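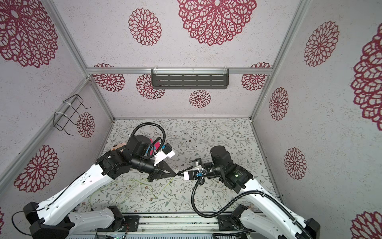 Leafy branches on the floor, dark red medallions on the walls

Forums > Pattern & Print > Small Spaces > Two florals in one box?
Last updated: 2023-06-13

hemlinehopper
I finally stopped dithering and put two florals together and I love it!! The floor print is the one with the thin stems and gray-green leaves, and the walls have the big dark red medallions. Both are on off-white, so I figured they'd get along. I've been sitting on the wall pattern since January waiting for something to go with it. Would you leave it or swap one out?

gingham_goat
Leave it! The tiny rust blossoms on the floor pick up the red on the walls. Did you plan that?

hemlinehopper
Total luck. I had the floor picked out for the leaves and only noticed the little rusty red ones later.

plainjane812
I'll be the grump. It's a lot of flower for a small space. I'd keep the medallions and do the floor in one flat color, maybe that same gray green. The medallions are strong enough by themselves and they look like lace, so they need some quiet next to them.

gingham_goat
But the branches are so thin! From across a room that floor is practically plain. If it was cabbage roses I'd be with you.

plainjane812
From across a room, sure. Up close you're looking at stems going every which way. I did a dollhouse parlor like that once and ripped it out after 2 evenings.

tuftedmoth
Scale is the whole game here. Big motif on the walls, little one underfoot – that works nearly every time. I used the Kerekes trellis over a Lidix sprig in my sewing nook and people always ask where I got the "set." It isn't a set!

Also do I see speckles in the background of the wall print? I like that so much better than a dead flat white.

hemlinehopper
Yes, very faint ones! They warm it right up. OK, what about trim where the floor meets the walls? I have some narrow Zellia braid in dark red and I'm itching to use it.

plainjane812
Trim would help a lot, I'll give you that. A dark line gives the eye somewhere to stop. I'd still change the floor.

tuftedmoth
Try it with pins first. Dark red might be heavy all the way around, so hold up a rust one too.

hemlinehopper
Pins it is. Floor stays, sorry jane :)

Related threads
Stolulness remnant bin – what did you get?
Matching off-whites without losing your mind
Stripes with florals, yes or no
My button jar hit 2,000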